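Koltitz Small Fruit Rinsing Set
Ovex Kitchen and Pantry 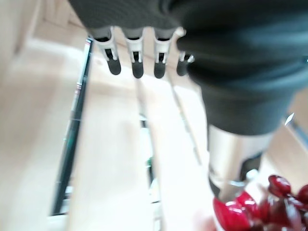
The Koltitz is a rinsing and draining set for cherries, grapes, currants and other small fruit with skin that you eat. It has a deep outer bowl, a perforated inner basket and a shallow draining tray, and the three nest together for storage. It is meant for fruit that goes out on the table whole. Smooth skins show everything: on a bunch as glossy as the red one in the corner, cherries or red grapes, the highlights are the first thing people see, and water spots or dried residue will dull them. The basket holds the fruit under water without pressing on it and lets it drain in a single layer afterward.

What is in the box

Outer bowl, stainless steel, brushed inside and out
Inner basket, stainless steel, rolled rim, two fold-down handles
Draining tray, stainless steel, with raised wire insert
Cotton cloth, unbleached
Printed care card

Specifications

Item number: 2363
Total weight: 1,662 g
Slots in basket: 9 mm long, rounded ends
Maximum water temperature: 60 °C
Dishwasher: bowl, basket and tray only
Color: steel only
Lid: sold separately

Who it is for

We sell most of these to homes, small cafes and people who put out fruit at events. The bowl takes enough fruit for a family table. If you run a bakery and pit cherries by the crate, look at the Mistutside trough instead. It has a drain valve and sits across a standard double sink.

The Koltitz replaces our older enamel set. The enamel set looked good but chipped at the rim when the basket was dropped back in, and we stopped carrying it. Inserts for the enamel set do not fit this one.

How to use it

Set the basket inside the bowl and fill the bowl with cold water to just under the line stamped on the inside wall. Put the fruit in loosely. Leave the stems on cherries and leave grapes on the bunch, or cut the bunch into smaller clusters with scissors if it is a big one. Move the fruit around with an open hand for a minute or so, then lift the basket by both handles and let it drip over the bowl. Pour out the water. Repeat if the water was cloudy.

Fold the cloth once and lay it on the tray under the wire insert. Tip the fruit onto the insert and spread it out. Grapes on the stem should be turned once, as water stays between them where they touch. Fruit that is going into the refrigerator should be fully dry first. Unwashed fruit keeps longer, so rinse only what you plan to serve that day.

Do not use soap. A spoonful of baking soda in the first water is fine for steel and comes off in the second rinse.

Fruit it suits

Sweet and sour cherries, table grapes, red and black currants, gooseberries, blueberries and small plums all work well. Cherry tomatoes too. Loose currants off the stem are near the lower limit and a few of the smallest will go through the slots into the bowl.

Raspberries and ripe blackberries are too soft for the basket. They can go on the tray insert and be misted with water there. Strawberries are all right if you hull them after rinsing.

About the slots

The first samples had round holes. They drained well, but stems got caught in them, and pulling a cherry out by a caught stem usually tore it off. Filippos Bakalis, who designed the set, changed to short slots running from the rim toward the base. Stems slide out when the basket is tipped. The slot edges are polished on the inner face. You may feel a slight ridge on the outside, which does not touch the fruit.

The base of the basket has slots as well, and three short feet that keep it off the floor of the bowl. Grit and bits of leaf drop through and stay below the fruit when the basket comes up.

Care

Wash the bowl, basket and tray by hand or in the dishwasher before first use. Dry them before nesting. If they are stacked wet, they may stick together or mark each other. Cherry and currant juice will not stain the steel, but it will stain the cloth. Soak the cloth in cold water the same day and machine wash it with light colors.

White marks on the inside of the bowl are lime from hard water. Wipe them with a little vinegar, leave a few minutes and rinse. Steel wool will scratch the brushed finish and should not be used.

The handles on the basket can become stiff if syrup dries in the hinge. Warm water loosens them. They can also be taken off by squeezing the ends inward, and replacements are available.

Spare parts and extras

Basket handles, pair
Wire insert for tray
Cotton cloths, pack of two
Lid for outer bowl, Tănase pattern, beech knob

The Tănase lid turns the bowl into a storage bowl for the refrigerator. It rests on the rim and is not airtight. It will not close with the basket inside, and the beech knob has to be washed by hand.

Questions we get

Does the basket fit other bowls? It needs a bowl with straight sides and an inside rim wide enough to catch the handles' hinge plates. Most mixing bowls slope too much and the basket sits crooked.

Can I serve in it? Yes. Many customers put the basket on the table over the tray. The bowl by itself is plain enough for serving, and red fruit looks good against the brushed steel.

Can I use it for salad or rice? Salad leaves are fine. Short grain rice will get through the slots.

Is it safe for hot blanching? No. Stay under the maximum temperature listed above. The handles have no insulation.

Is the steel magnetic? The bowl and basket are not. The wire insert is, slightly.

Ordering and delivery

The set ships flat-nested in one carton with molded paper corners. Cloths and handles ordered alone go by letter mail. The lid is out of stock and is due back in September; orders placed now will be held and sent separately from the set at no added cost.

Returns are accepted on unused sets in the original carton. For dents or a bent rim on arrival, keep the carton and write to Yee-man Hsueh in customer service with your order number. A replacement part is usually sent without the whole set having to come back.

Page updated August 7, 2019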